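Jurnosdale Technical Institute
Furniture and Interiors
Course materials > Surfaces 2 > Handout 4

Handout 4: Reading and maintaining pale wooden tabletops
Prepared by Nikau Fairweather

Read before the September workshop session. Bring the handout, a soft pencil and your record sheet. Terms used in Handouts 1 to 3 are not defined again.

4.1 Scope

The handout covers flat, pale tabletops with a low sheen, in softwood or softwood veneer. Painted tops, laminates and oiled hardwoods are treated in Handout 5. Edge repair is not covered.

4.2 Figure and cut

The pattern on a board face depends on how the face meets the growth rings. Where the face is close to radial, the rings show as straight, near-parallel lines. Where it is close to tangential, the rings emerge as loops, arches or closed ovals. The common name for the arched form is cathedral figure. A single wide board can show both: an arch or oval toward the middle, and straighter grain to either side.

Line spacing follows growth. Narrow bands correspond to slow growth, or to a face that crosses the rings steeply. Wide, soft bands correspond to fast growth or a shallow crossing. Spacing alone does not distinguish the two cases. Check the end grain if it is exposed.

In spruce and pine the latewood is the darker part of each ring. It is also the harder part, and the difference matters for sanding (see 4.5).

On the top below, follow the long streaks first and then the rounded loop. The loop is slightly warmer in tone than the wood on either side of it.

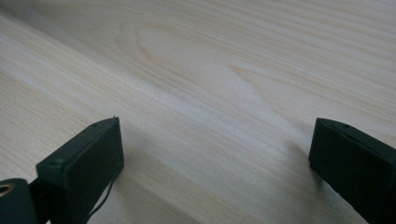

4.3 Solid board or veneer

Figure on the face does not settle the question. Rotary-cut and flat-sliced veneers both produce loops. Use the following checks, in this order.

(a) End grain. On a solid board the lines on the face continue over the edge and down the end. On a veneered panel they stop at the lip.
(b) Underside. A solid board normally shows related figure below. A panel may show a different species or a backing sheet.
(c) Repeats. Matching figure at a regular interval indicates veneer from one flitch.

If none of the three can be carried out, write "not determined" on the record sheet. Do not record a species from color alone.

4.4 Inspection under light

Overhead light flattens a pale surface and hides shallow dents. Use one lamp, held low, and view from the opposite side with the eye close to the level of the top. Turn the lamp through a quarter circle and look again. A defect that shows in one direction only is usually a scratch lying across the light.

Tone shifts with the angle of view. A pale top can look gray at one end and cream at the other with no change in the wood or the finish. Before recording a discolored area, move the lamp. If the patch moves, it is reflected light.
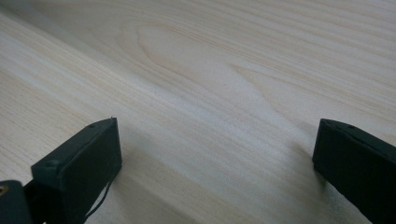
Mark confirmed defects on the record sheet using the grid. The grid origin is the corner nearest the door. Give the longest dimension in millimeters and the direction relative to the grain: along, across or oblique.

4.5 Cleaning and light sanding

Dust with a dry cloth, along the grain. For grease, use the Arnero cleaner at the dilution on the bench card. Wring the cloth out well, wipe, and dry at once. Standing water raises the grain on an unfinished top and leaves a rough patch.

Sand only after the veneer question is settled. On solid softwood start at 215 on the Ultar sheets (workshop stock number, see the rack) and finish with 400 grit. Use a hard block. A soft pad wears the earlywood faster than the latewood and leaves ridges, most noticeably inside an oval, where the bands are wide. On veneer, omit the first sheet.

4.6 Record sheet

Enter the top number, figure type, construction, defects and treatment. Tops in the Coetzee store are numbered up to 27. Sheets without a top number will be returned.

4.7 Preparation for the session

1. Sketch the expected face pattern for a radial cut and a tangential cut from the same log.
2. State which of the checks in 4.3 can be made on a top that is fixed to its frame.
3. Read Handout 5, section 2.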